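Clothes swap group, notes from Thursday's meeting

I said I'd do the minutes again, so any mistakes are mine. We met upstairs at Honunska and started at 7pm, or a bit after, as the kettle was slow and I wasn't going to begin without tea. Seven of us came, with apologies from the Clelis lot, who had their own do on.

Last meeting's notes were agreed, apart from the bit where I wrote that the rails were ours. They belong to Stedetia and they'd like them back by October!

Money. We have 112 pounds in the tin. Hire of the room is going up to 30 pounds a session, and there was a fair amount of grumbling (mostly from me). We agreed to pay it for now and ask Yau Hall what they charge. I'll ring them.

Folding and sorting. This took up most of the evening. The summer things have been coming in all month and they're in a right state on the tables — heaped up, sleeves inside shorts, the lot. I'd like everything folded the same way so people can see the print without pulling out the whole pile. Shorts in half, seams together, then once across. Somebody wanted them rolled, we tried it with a few pairs and they took up less of the crate, but you couldn't read the size. Folding won, five votes to two.

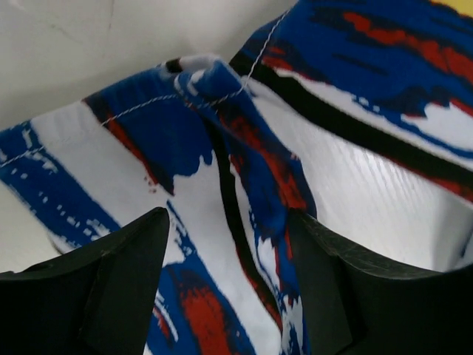 We also talked about whether loud patterns should go on their own table. I was all for it, as they're what people go home with first and they cheer up the doorway no end. Plain things can go along the back wall. Anything with a hole or a stuck zip goes in the mending bag and does not creep back on to the tables, please.

Leaflets. The printer's smallest run is 2000, far more than we'll ever get through, so we'll do our own on the library copier and put them in shops.

Any other business. The big crate has lost a handle. We need 3 more people for setting up, from half past five. Also hangers — we have far too many, please stop bringing them.

Finished at ten to nine. Next meeting same place, unless Yau Hall is cheaper.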